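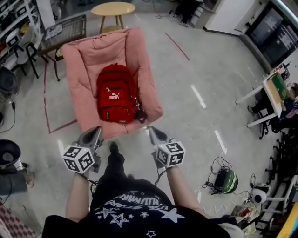
Photo: Grellbridge tenants' group

Grellbridge > Shared rooms > Meeting minutes

Minutes of the furniture and storage meeting, September

Chair's opening

The meeting began at 6 pm in the main room at Grellbridge. The minutes of the last meeting were agreed with one correction: the shelving order was placed with Kikuchi, not Wuma.

1. Pink armchair

The pink folding armchair was discussed first. Members like it, and two said the padding on the back and arms is the best of any seat we have. The complaint is that it gets used as a shelf. A red PUMA backpack was on the seat, and bags are left there most evenings.

Agreed: bags go on the low table with the woven top. The cloth kept there is to be folded and put in the white shelving.

It was asked whether the chair could move nearer the wall. Left where it is for now – the maroon tape on the floor was laid to the present plan and would have to come up.

2. Side table

The round light-wood table stays behind the armchair. A second one was proposed at 100 pounds. Not agreed. Proltbridge may have a spare and will be asked.

3. Bags and coats

A long item. The room holds 15 people comfortably and there is nowhere to hang anything. Several members keep their backpacks on all evening. Hooks were suggested for the square white column, but the landlord must be asked before anything is drilled.

Agreed: get a price for 12 hooks on a free-standing rail.
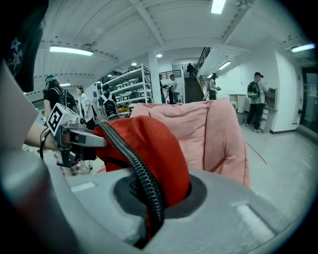 4. Shelving and bins

The white bins on the tall metal unit were discussed. Labels to be printed before the next meeting, large enough to read from the floor. Anything unclaimed by the end of October goes to Proltbridge.

5. Any other business

The ceiling lights are to be switched off by the last person out. The request for a rug was held over – no price yet.

The meeting closed at 7.15 pm.

Last updated: October

Related items
Minutes, July
Room plan and floor tape
Kikuchi shelving order
Booking the main room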